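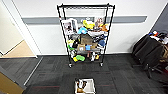 Slide 2: The tidy-up question

OK, leave this one up for a bit and let people look. Ask for hands: who thinks a machine you can buy today could sort that rack? I got maybe half the room when I tried this in Ullby, and then I asked who'd pay for it and the hands went down pretty fast.

Start with the easy stuff. Brown cardboard boxes on the middle shelf, fine. Flat sides, square corners, most arms with a decent grip can manage a box if there's space to get fingers around it. Then go down to the bottom shelf, where things are jammed in together, and that's where my stomach drops (say this bit slowly, it's the point of the slide!). Pull one thing and you may get three. You and I would put a hand flat against the neighbors without thinking about it.

Then the soft orange thing up top. Where does it end? Which bit do you grab? Tell the Cindari story here: 40 tries at picking up a stuffed toy, 7 clean ones, and everybody in the lab cheered for all 7.

Slide 3: Getting there

Floors! People forget floors. Carpet in the room, a metal strip at the doorway, hallway on the other side. My vacuum at home in Cenovthorpe still gets stuck on a strip like that, and it's had years of practice. Also the little open box on the carpet right in front of the rack. Is it trash, is it waiting to be put away, do you drive around it? Ask the room, they'll argue, let them go for a minute.

Slide 4: So, yet?

My answer is "some of it, slowly." The Nomura trial did 56 items in an afternoon shift, all boxed, all on shelves with gaps. I'd take that in a stockroom tomorrow. At home I still want the thing that knows what goes where, and I haven't seen it.

If time's short skip the Nomura numbers and go to the demo clip. Check the sound first, it was way too loud last time.

Last updated: August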